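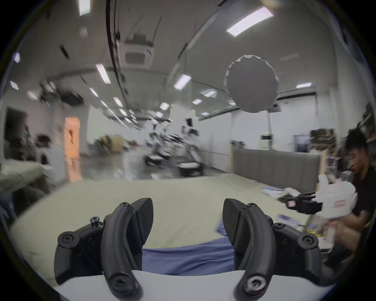

FOLDING TABLE, FRIDAYS

Quick one from me this month because the newsletter goes to the printer tonight and I still have the raffle page to do.

The folding table is back on Fridays from 5, back room at Pangilinan Hall. Same deal as last winter. Bring whatever is in the basket at home that you've been walking past, spread it out, fold it, take it home. Or fold somebody else's. Towels, tablecloths, pillowcases, the good napkins. Cloth of any kind really. Agustina Bravo has the key until the end of March, after that ask Donnie.

Clear the table before you start please!! Papers, pens, cups, whatever. There are always a few bits of paper left on it and they end up inside a pillowcase. Last time somebody's dentist card went home with the wrong family (Beathag Skinner has it, if its yours).

How we fold, for the new people

Lay it flat first. All the way flat, smooth it out with both palms from the middle. Most of the bad folding I see is people starting on a cloth that's still bunched on one side.

Long edge to long edge. Match the corners, then pull the edge straight, then worry about the middle.

Fold again the same direction for towels. Tablecloths one more time after that. Then in thirds from the short end. Thirds, not quarters, or they don't fit the cupboard shelves in the hall kitchen. Oleksandra measured.

Napkins in half and half again, leave them in stacks of 9. Yes 9, its what fits in the tins. The tins are the old Fonitz biscuit ones on the top shelf.

Fitted sheets: see Cameron Leckie. I gave up. He does the thing where one corner goes inside the other and it comes out square and I have watched him do it and still can't. He'll do a go-through at the first session, bring a sheet.

Things we're short of

Table cloths for the spring supper. We have the white ones and two of the checked, but one of the checked has the candle wax and I don't think it's coming out. Tried the iron and brown paper. Tried the freezer. If anyone has a plain one at least 90 inches long that they don't love, we would love it.

Also clothes pins, a laundry marker (the Vunska one dried up), and somebody with a car big enough to bring the ironing board over from Donnie's.

Lost and left behind

One green hand towel, fringe on both ends. One pillowcase with ducks. Odd sock, gray, child size. All on the hook by the door, going to the thrift box at the end of March if no one claims them.

Money, very short

The cloth drive came to $3,887 which is more than we hoped and pays for the new dryer, plus the vent work. Dryer is ordered. Donnie Swanson is chasing the delivery date and would like people to stop asking him at the grocery store.

Kids are welcome, older ones are good at the napkins. Little ones can do washcloths, we refold them later and don't say anything.

Doors at 5, kettle on when somebody gets to it. Park on the street side, the back lot is still torn up from the drain. If you can't make it but have cloths to give, leave them in a bag with your name on inside the front porch, not on the steps, they got rained on last time and I had to wash teh whole lot again.

Supper sign up sheet is on page 4. Put down what you're bringing, we have four potato salads already.

Beathag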